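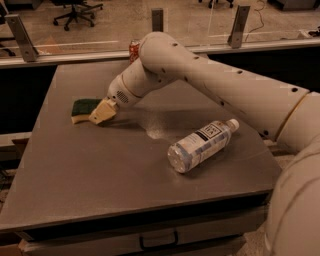

Crescencio Bautista swears that a sponge does its best work when it's barely damp, and plenty of home cleaners agree with him!

Home | Kitchen | Cleaning | Index

The scrub sponge is a two-layer cleaning tool: soft foam for wiping, with a rougher scouring pad bonded to it for stuck-on food. Green over yellow is the classic pairing, and a wonderfully handy one (flip it and you have a different tool). It is used on dishes, sinks and tabletops, and should be rinsed, squeezed and stood on edge to dry.

Comments

Huvby: I cut mine into 4 for the corners. Love it!

Varela: Does the green side scratch glass?

Zutum: It can, so stick with the foam.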